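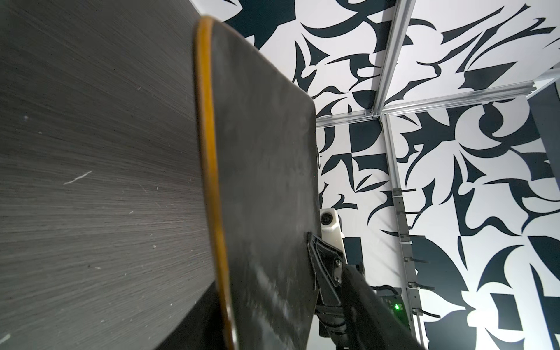
Gray wood-grain surface with white specks and a thin scratch, next to the black panel.

Cleaning white specks and residue from a gray wood-grain surface used under a dish rack

Posted in Household and Facilities Care by Nkechi Etim
Oct 6, 2022

I am responsible for the upkeep of a shared work area in which dishes are placed in and taken out of a wire rack. The surface is gray with a dark, streaky wood-grain finish. It was installed in January and has been in regular use from that time.

White specks and smears have gathered on it. They are heaviest in the middle and toward the front right, near the rack. There are also light marks elsewhere and one thin white scratch. The surface is wiped at the end of each day with a dry cloth, which removes very little.

I do not know what the surface is made of. The purchase record gives only the item name (Nornar, gray) and an area code, and the supplier has not replied to two messages. I would be grateful for advice on the following points: whether the residue is likely to be mineral scale, dried detergent or ordinary dust; which cleaning method is safe when the material is unknown; and whether the scratch can be made less visible.

The rack may be moved, but the surface itself is fixed and cannot be taken to a sink. Please do not recommend replacement, as the budget for this area has been closed until next year.

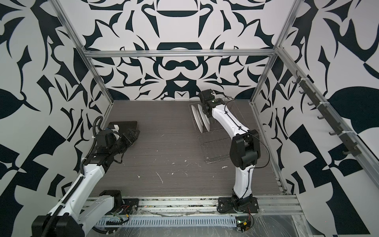
The wire dish rack with two white plates, and the residue on the surface near it.

Okonkwo
Member, 544 posts

It is not possible to identify the residue with certainty from photographs. The distribution near the rack would be consistent with water drops that have dried in place, but crumbs of dried detergent or plain dust can look the same. I suggest that you establish this first, as follows.

Lift the rack and the plates away and vacuum the area with a soft brush attachment. Anything that comes up is loose matter and needs no further treatment. Next, wipe a small section with a microfiber cloth dampened with warm water and one drop of dish soap. Detergent residue should dissolve at this stage. Wipe again with clean water and dry at once with a second cloth, following the direction of the grain.

If chalky spots remain, they may be scale. Mix one part white vinegar with four parts water and test it in a back corner. Leave it for one minute, rinse and dry. Should the test area turn dull or change color, stop and use soap and water only. Do not pour or spray any liquid directly on the surface while the material is unknown, particularly along the edges. Scouring powder and the green side of a kitchen sponge should also be avoided.

With regard to the scratch, a pale line on a dark finish may be a mark left by another object, in which case a damp cloth or a white pencil eraser will often lift it. If a fingernail catches in the line, the finish itself is damaged and cleaning will not help. A gray furniture touch-up marker can reduce the contrast. Please apply less than you think necessary and wipe off the excess.

For daily care, a tray or absorbent mat under the rack is advisable. Plates should be dry before they are racked if the mat is not in use.

Pluvik
Member, 40 posts

We use baby wipes on ours and have had no complaints. They do leave a slight film, so a dry cloth is needed afterward.

Wellness Desk
Member, 1,423 posts

I would support the first reply, with one correction. The vinegar test should be left to dry fully and be examined the following day before the method is used on a larger area. Some finishes look sound when damp and show a cloudy patch later. Vinegar must not be used in combination with any product containing bleach.

Please also check the feet of the wire rack. Bare metal ends can produce thin scratches whenever the rack is pushed sideways. If yours are bare, small clear bumpers can be fitted, and users should be asked to lift the rack when moving it.

496 views. This topic remains open for replies.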